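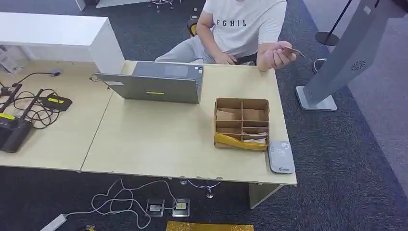 How do I pack small network gear in a divided carton so it doesn't rattle in shipping?

Fit each item to one compartment and fill whatever space is left with crumpled paper until nothing shifts when the carton is tilted. Anything wider than a compartment goes in its own box.

Posted 4 May 2023 in Packing & Moving

Ketilsson
I have 15 small pieces to send (travel routers, power adapters, card readers) and a used cell-divider carton from Edora. The cells are a little deeper than most of the items. Can I leave the antennas on the routers?

Flendirex
Take the antennas off if they unscrew. Bag them and put the bag in the same cell as the router it belongs to. If they are fixed, fold them flat against the case and wrap the whole unit once in paper.

For the depth problem, cut a flat piece of cardboard to the size of the cell and lay it over the item, then add folded paper up to the rim. Leave 2 inches of padding under the divider grid. The dividers only stop items from hitting each other — they do nothing for a drop on the bottom face.

Power adapters are the heaviest parts per volume. Put them in the center cells. Write the cell contents on a sheet and tape it inside the lid. Mine is laid out by row and column, and unpacking goes much faster.

Eltano
Used carton is fine if the corners are still stiff. I reused one for a move in July and had no damage. Don't put a laptop on top of the dividers, it needs its own sleeve and box. Tape the bottom seam twice.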